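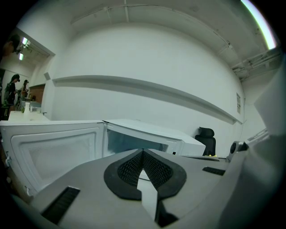 Two microwaves in the office kitchen – is it worth it?

sirholm_sue
July 2003
There are 30 of us on our floor and one microwave. The queue at lunch is daft. Anyone put two next to each other?

Vasilis Grgić
We've got two white ones side by side on the counter and I'd never go back. Mine's a Wurow, takes 11 minutes to do a jacket spud but it gets there.

tealeaf
Waste of money. Stagger your lunches! We did that in January and it's been fine.

sirholm_sue
Tried it, everyone still turns up at once.

Vasilis Grgić
Same at ours. Just check the doors don't bang into each other – and leave them open a bit after someone's had fish.

tealeaf
Or ban fish.

hanier77
You can't ban fish. Will they both run off one double socket, though?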